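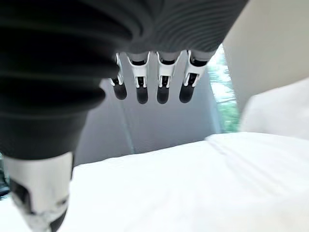

July 21, 2018

Bed-making task, teleop, second day on the Dokamstead hand. Idun on the glove, me on the laptop. Window side of the bed all morning.

Target was 600 usable demos by the end of August. We have 74 saved, and I would throw out a good share of those. Idun wants to keep everything that ends with the sheet flat. I don't see why the ending should excuse the middle. In several of them she misses the sheet twice, backs off, hovers, then grabs a fistful. If that goes into training we are teaching it to hover.

Things I don't trust yet:

Wrist view. White sheet, pale wall, daylight from the window. The exposure follows the window and the sheet goes nearly blank. Folds only show toward the right. On the left I could not tell from the wrist view alone whether the fingertips were touching or still above the cloth, and I was sitting next to the thing. Idun looks over the laptop at the real hand when she's unsure. The policy won't get to do that. Tried asking her to drive from the screen only and her success rate went through the floor, which tells me more than the 74 do.

Thumb. Glove thumb and robot thumb do not agree when the hand is open. Recalibrated with the Ladden script at 10:30, fine for a few runs, then drifted again. It also sits very close to the lens and fills the lower left corner. Not sure what anyone expects the model to learn from that corner.

Fingers. Four of them and Idun pinches with one. The other three follow along. Could be a cheaper gripper would do the same job, but I've said that before and was told to write it down, so it's written down.

Latency: Avmont's sheet says 43 ms glove to finger. I logged over 500 on the worst stretch, right before lunch. Might be our network. Firdevs to check with the Avmont box wired straight in, no switch.

Tried hand-guiding in the afternoon as a comparison. Arm in free drive, me holding the forearm, fingers on a fixed close command. Quicker to do and the paths look smoother in the plots, but my sleeve kept getting into the wrist view - those runs are no use for images. Kept the joint data only, folder "guided_nosleeve", which is a bad name.

Firdevs thinks blinds and a gray sheet would fix most of the camera trouble. Probably. Then we'd have a robot that makes gray beds in dark rooms. I'd rather lock the exposure first and see what is left.

Monday: lock exposure, redo thumb calibration cold and again after an hour, go through the 74 with Idun and argue over each one.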